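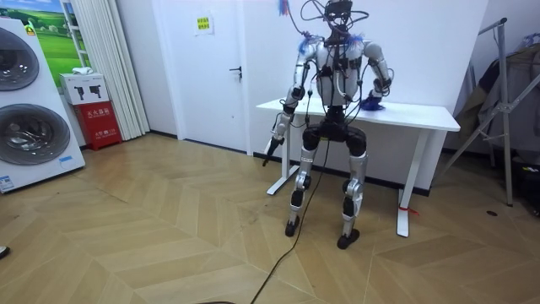 Humanoid robot at a white desk, blue fringe on both shoulders.

Posting a few notes from the meteorite session at Drimside, January 25, 2018. Short thread.

Rowena Samonte went first. Her group cut 207 thin sections from the Casotis stone, an ordinary chondrite, and mapped the shock veins in each one.

Most of the veins point to a single hard impact. In 2 sections a younger vein crosses an older one, so she thinks the parent asteroid was hit again later.

How much later is the open question. Argon dating is under way – results in September if the lab keeps to its schedule.

Gemechu Wubshet asked if the second set could come from atmospheric entry. Samonte said no, the veins are too deep in the stone for that.

Abrehet Asfaw spoke next on small craters. She counted 257 on one patch of lava plain and got a younger surface age than the older maps give.

Secondary craters are the usual problem with counts like this. She threw out anything in a chain or cluster and the age barely moved.

Bethel Bogale is repeating the count on a second patch without seeing the first set of numbers. I'd wait for that before redrawing anything.

Slides go up on the Druledlow page tonight. Samonte's vein maps start at slide nine.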